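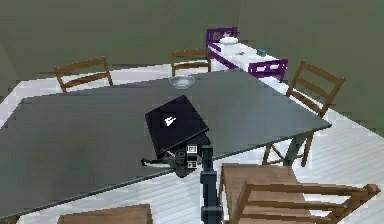
Simulated dining room: the gripper holds the near edge of a closed laptop lifted from the table.

Call for participants: comparing two grippers in simulated homes

The Ostrowski manipulation group in Braltholm is looking for 17 people to take part in a comparison of two robot grippers. All the work is done in simulation, from a desk in our lab. You will drive the arm yourself with a hand controller and look at the result on a monitor.

What we compare

The first gripper, Plalari, has thin fingers and is meant for flat objects. The second one, Jandow, has wider fingers with a softer contact model. In our earlier runs, 2,427 grasps in total, both were driven by the same automatic controller. We would like now to see how they behave in the hands of people, who make other choices than a planner does. Flat things on a table are of special interest to us – a closed laptop, for instance, which must first be raised at one edge before it can be held well.

What you will do

You come for one session of three hours. After a short practice you receive 50 tasks, half with each gripper, in an order that is set by the computer. The tasks take place in kitchens, dining rooms and offices. Between the blocks there is a break, and at the end you fill in a questionnaire on effort and comfort. We record the controller signals, the simulated camera views and your answers. We do not record your face or voice.

Who can apply

You should be 18 or older, have normal or corrected vision, and be able to use both hands at a controller. Experience with robots is not needed. We would be glad to have some participants who play video games and some who never do, so please mention this in your message. People who have already worked with either gripper in our lab can unfortunately not be accepted.

If moving images on a screen give you nausea or headache, please tell us before you book. You may stop the session at any moment and will still receive the full payment.

Practical information

Sessions are held in June, in the morning from 9:00 or in the afternoon from 1:30. On Tuesday we have afternoon places only. The room is number 461, on the fourth floor of the Engineering Centre, and there is an elevator. Participants receive a $50 gift card, and parking or transit fare is reimbursed on presentation of the receipt.

How to apply

Send a short message to the study coordinator through the contact form of the group, with the subject line "Gripper comparison". Please write your age, which hand you favour and two or three times that suit you. We answer every message within one week, also when the places are already filled.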